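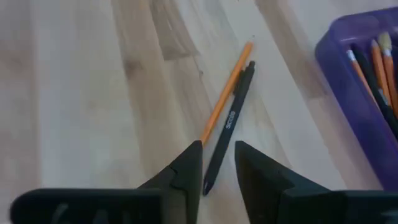

Wrist camera, pen and pencil job. Purple tray top right.

Droline finger service kit – bench review

Quick one, been meaning to write this since April and the kit has now had proper use so no excuses. Paid for out of our own budget at Dendach, 64 quid plus postage, ordered through Pongsiri. Nobody sent me anything free.

What you get: a slim zip pouch, a hex driver with 4 bits, feeler gauges on a ring, a little alignment block, a tube of dry lube, wipes, a strip of spare finger screws. Instructions on one folded sheet, small print, badly folded.

What we use it on: a two-arm bench cell. Both arms on mounting plates either side of a wooden table, black fingers, rails down the sides. The job is putting pens and pencils away in a plastic pencil case. Sounds easy. It is hard on fingers, or at least it is hard on finger alignment, and thin round things show up every bit of slop you have. A block or a cup will forgive you. A pencil rolls.

The alignment block first, as it's the reason to buy. You close the fingers on it gently, back the screws off half a turn, let the tips seat against the two flats, nip up again. That's the whole procedure. Before this we did it by eye with a steel rule and Mayuree Nuchit, who looks after the cell with me, would get one answer and I would get another. Now we get the same answer. First time through took us most of a morning, both arms, mostly becuase I had the block upside down for the first one. There's an arrow on it. The arrow is moulded in black on black. Put a dab of white paint on it.

After that, ten minutes an arm. Less if the cables aren't in the way.

Feeler gauges are fine. Ordinary. They go thin enough to check the tips meet along their full length and don't only touch at the point. Ours were touching at the point on the left arm, and had been for ages I think. Explained a lot of pens swinging round in the grip. If you only ever check with the fingers open you won't see it, so check closed, and check with the wrist turned as well, there was a bit of sag that only showed one way up.

Driver: good. Nice weight, knurled, the small bit is a proper fit in the finger screws and hasn't rounded yet. Compare the Jasska one we had before, which chewed two screw heads in its first week. The bits don't lock in though. One dropped out while I was working over the table and I spent a while on my hands and knees on a concrete floor. Do it over a tray.

Dry lube I have mixed feelings on. Works on the slides, stays clean, no smell. But the sheet says a "light application" and the tube gives you a blob whatever you do. Put it on a cotton bud first. And keep it off the gripping faces!! Dulce Bermúdez did the right arm with it on her gloves and the next set of runs was pencils squirting out sideways. Wiped down with the supplied wipes, all fine again. Her words were that the wipes are the best thing in the pouch. Possibly true. They run out fast and you can't buy them seperately.
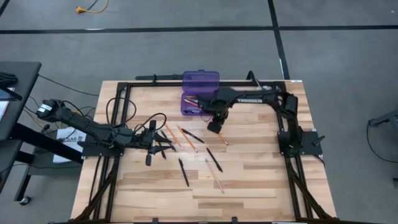
Numbers, for those who want them. We did 767 picks between first alignment and the next check, both arms together, and the tips were still inside the thinnest gauge on three fingers out of four. The fourth wanted a small nudge. I'd call that good. Before the block we were fiddling every couple of days, and every fiddle meant somebody second guessing the camera offsets as well, so the time saved is more than just the screws.

How we run it now, if it's any use to anyone:

Power off at the arm, let it down by hand, don't let it drop.
Look at the cable loops before you touch the fingers. A tight cable at the wrist will pull your nice alignment straight back out.
Wipe the faces. Then look at them under a lamp.
Block, half turn, seat, nip up. Same order every time.
Gauges closed, wrist level, then wrist turned.
Check the mounting plate bolts while you're down there. Not part of the kit, it has no bit big enough, bring your own.
Ten slow test picks on a pencil before letting it do anything else. If it rolls, go back to the block.

On that last one – use a round pen for the test too if you have one. A pencil with flat sides can sit happily in fingers that are a bit off. A pen tells you sooner.

Gripes, in no order. Pouch zip is already catching. The sheet gives a torque figure and the kit has nothing to measure torque with. Spare screws: 7 of them, for fingers that take two each, so I don't know who worked that out. Also the block only suits tapered tips like ours. If you've got flat pads, wide ones, it won't seat, and the shop page doesn't say so. I asked Pongsiri and they answered the same afternoon to confirm, fair play, but it wants putting on the page.

Would I buy it again? Yes. For the block and the driver. If Droline sold those two on their own for half the money I'd tell you to get that and skip the rest, and buy your wipes somewhere cheap.

Worth it for: anyone with small arms picking small stuff, more than one person doing the upkeep.
Not worth it for: flat pads, or if you already made yourself a block.

Four out of five. Loses one for the black arrow and the bits falling out.

Will update if the driver wears. Mayuree wants a second pouch so there's one per arm, and I've put the order in.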